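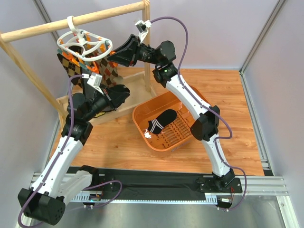
Which end of a sock should go in the clip?

Clip it by the cuff if the sock is light, and by the toe if it is thick or has a loose cuff. A clip leaves a small dent in stretchy knit, and on a thick sock the dent is less trouble at the toe. Whichever end you pick, hang both socks of a pair the same way and next to each other, so that you can take them down together.

The rest of this page covers the clip hanger itself, where to hang it, and what to do with the socks once they are dry. It was put together for people who dry indoors, on a small rack, without a yard or a balcony.

## Before anything gets clipped

Turn the socks the right way out while they are still in your hands from the machine. Give each one a hard shake by the cuff, then pull it once lengthwise to get the heel back where it belongs. Wool should only be shaken, never pulled.

Sort by weight as you go. Thin dress socks in one pile, sports socks in another, and anything with a thick sole in a third. The thick ones go on the hanger last, on the outside, where there is more air.

If socks come out of the machine dripping, run the spin again. Edem Quartey, who sent in most of the notes on this page, times it: 11 minutes for an extra spin on his machine, and the socks are ready by bedtime when they would otherwise hang until the next morning. Check the care label on anything made of wool or silk first.

## Loading the hanger

A clip hanger swings and tips if you fill one side first. Work like this:

1. Hook the empty hanger on the rod before you start. Loading it on a table tangles the clips.
2. Put the first sock at one end and the second at the opposite end.
3. Fill in toward the middle, going from side to side.
4. Put small pieces such as baby socks and washcloths on the inner clips.
5. Leave one empty clip between thick socks. Thin ones can hang on neighboring clips.
6. Turn the hanger so its long side faces the window or the fan.

Clip only a narrow strip of fabric. If you bunch the cuff into the clip, the folded part stays damp long after the rest has dried, and that is usually the bit that smells later.

With clips in two colors you can keep two people's socks apart. Orange for one, teal for the other, and no sorting at the end. Aleksandra Wysocka uses the colors for fabric instead, with one color kept for wool so that she knows to leave those pieces up longer.

## The rod and the tray

A round wooden rod is kind to fabric, but raw wood takes up water. Wipe it with a dry cloth after each load. Twice a year, sand any rough spots lightly and rub in a little oil, then leave the rack empty overnight. Oil that hasn't soaked in will mark light cotton.

A wide hook can slide on a smooth rod, especially if the rod isn't level. A rubber band wound tightly on each side of the hook will hold it in place.

If your rack has a base tray, keep it clear. Lay an old towel in it on wash days and take the towel out when the load comes down. Standing water in a wooden tray will raise the grain and later turn the corners dark. Long socks should hang free of the tray. If they touch, move them to a clip on the higher side.

Patterned socks such as argyles are best hung at the front, where you can see both the pattern and its mate. 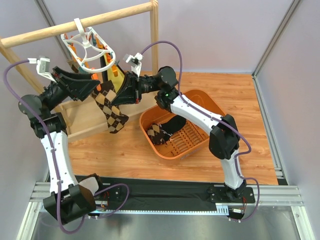
## Taking down and putting away

Squeeze the toe and the heel before you decide a sock is dry. The cuff dries first and will fool you.

Open the clip all the way and lift the sock out. Tugging it down through the clip snags fine knits, and it is also how the little links on a plastic hanger get broken. Match pairs as they come off and lay them flat, one on top of the other. Fold in half, or in thirds for knee socks. Rolling one cuff over the whole pair stretches it, so save that for travel.

Single socks go back on an empty clip until the next wash. After three washes without a mate, use them for dusting.

## Clips that slip or stain

- Weak spring: move the clip to the inner row and use it for light things only.
- Chalky or brittle plastic: replace it. Sun does this, so store the hanger indoors.
- Rust on the spring: throw the clip out. Rust marks on white cotton seldom wash out.
- Gray marks on fabric: wash the clips in warm water with dish soap, rinse, and let them dry open-side down.

Spare clothespins can be tied on with a short loop of kitchen string. Cut the loop to match the length of the others so the socks hang level.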